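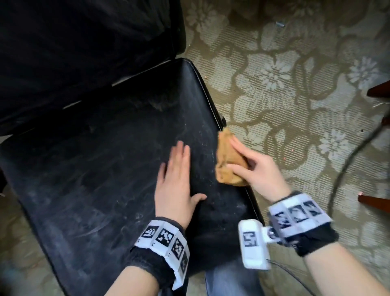
nillbridge_nights
Venue chairs, again. Picking a place for my sister's reception in July and the cheap hall in Nillbridge has nothing but these black leather things. Went by Wednesday to look. You can see the gray dust and the swirly smudges on the seat, and that's against a busy patterned carpet on top of it. The other option is the Flivness barn, white folding chairs included, but $1,000 more for the night. Guest count is 243. Would you pay the extra or just take the hall and cover the chairs?

panicker_pat
covers. always covers. rented them for my own thing, 13 tables, nobody looked at a chair all night

Wirnard45
Disagree. Covers on padded chairs look lumpy, they're cut for banquet chairs. Ask the rental place for the stretch kind and get ONE as a sample first. Put it on, have somebody sit down and get up a few times. Ours rode up before the salad.

nillbridge_nights
ok good point on the sample. does the stretch kind cost a lot more? my sister wants ivory, of course

Wirnard45
Little more. Depends who you call. Ivory goes fast in July so call soon.

ebagheri
Did a wedding in the Flivness barn last summer as the planner. Pretty place. But read the contract – music off at 10, and no AC, only fans. In July. My bride's grandmother left before the cake. I'd take the hall.
– Elaheh Bagheri

oldporchlight
Counterpoint, I was a guest at a barn wedding and it was the best one I've been to. Doors open, kids running around in the grass. People don't remember being warm

ebagheri
The grandmother remembers lol

panicker_pat
243 people in a barn with fans. no thanks

oldporchlight
Fine but black leather chairs at a wedding look like a conference. Somebody's going to expect a slide show.

nillbridge_nights
there IS a slide show, my uncle made it, 45 minutes

Wirnard45
Cut that in half before you worry about seating. Serious.

nillbridge_nights
I know. not my fight. So leaning hall + covers. Does the hall clean the chairs before or is that on me? Manager said they "get wiped down" and that was all I got out of him

ebagheri
Get it in writing. One line in the contract, chairs and carpet cleaned before your setup time. And ask what time you get the keys, some of those halls have a lunch thing the same day and you lose the whole morning.

panicker_pat
also if theyre leather a damp cloth does it, dont use the kitchen spray stuff. it leaves a film and then you get it on somebodys good dress

oldporchlight
Would they knock something off the price? I'd ask. Worst they say is no.

nillbridge_nights
asked about price already, he said no on the rate but he'd throw in the coat room and the small kitchen. In July so the coat room is worth nothing lol. Kitchen is good tho, caterer was asking

Wirnard45
Take the kitchen. Use the coat room for gifts, it probably locks.

nillbridge_nights
oh that's smart. ok calling the cover people tommorow, will post the sample when I get it. still half want the barn

oldporchlight
Go with the barn!!

ebagheri
Go look at the barn at 3 in the afternoon first, then decide.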